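Marking out a table for recording sessions

If you're recording kitchen jobs so that a robot can learn them, lay the table out before you touch the controls. Cover it with plain brown paper and tape it down flat. Dark masking tape makes good cell lines, and you can lift a strip and move it when the task changes.

Wipe up spills between runs and change the paper every 80 runs, sooner if it tears along the tape.
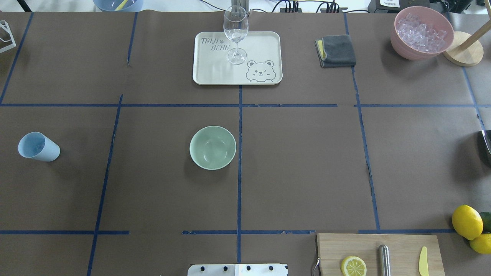 Start positions matter more than neatness. Put each item in a different cell every couple of runs, or the model learns the spot and not the object. Vary how things lie as well: a cup on its side, like the blue one at the left, is a different pick from a cup standing up. Leave at least one cell free for setting things down. We do the wine glass last.

Top up the ice every 2 runs. Throw out any run where you knocked something by accident, and write down which. Our Bindevine set will stop at 1000 runs in November.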